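3.2. Objetos sin lugar asignado en la mesa de trabajo

El segundo grupo de registros corresponde a las superficies de trabajo de los hogares de Grultville. A diferencia de la cocina, donde casi todos los objetos tienen un cajón o un estante reconocido por los habitantes, en el escritorio conviven cosas de uso diario con otras que llevan semanas sin moverse. De los 589 objetos anotados en esta fase, los cables formaron la categoría más frecuente, seguidos por los artículos de papelería y los recipientes pequeños.

Para clasificar los cables partimos de la tipología de Luretti, que distingue entre cable en servicio, cable de reserva y cable huérfano, este último sin aparato conocido. En la práctica, la frontera entre los dos últimos resultó difícil de fijar. Varios participantes declararon como reserva cables cuyo conector no supieron identificar, y en esos casos se mantuvo la respuesta del participante. La entrevista se repitió a los 14 días y casi la mitad de estas respuestas cambió de categoría.

El estado de recogida se codificó en cuatro niveles: extendido, doblado, enrollado y enrollado con sujeción. El color se anotó aparte. En la escala Didenko, que utilizamos en el estudio piloto, ambos datos se registraban en un mismo campo, lo que impedía compararlos entre hogares.

Los recipientes se trataron como una clase propia. Interesaba saber si la presencia de una cesta o una caja abierta sobre la mesa bastaba para que los cables acabaran dentro. La Figura 7 corresponde a una de las mesas del conjunto Vostus, con una cesta de malla negra y una caja de plástico rosa translúcido en la misma superficie que los cables. El negro está enrollado en un lazo flojo; el morado quedó codificado como extendido.

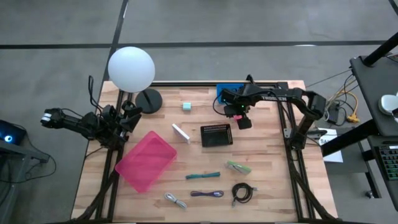 Figura 7. Mesa de madera con cables, dos recipientes y una lámpara esférica blanca.

La lámpara se excluyó del recuento de objetos sin lugar, igual que en las demás mesas, por considerarse parte del equipamiento fijo. Las piezas pequeñas de función no identificada, como el cubo verde azulado situado junto a su base, se agruparon bajo el código «otros» y no se usaron en el análisis de la sección 4.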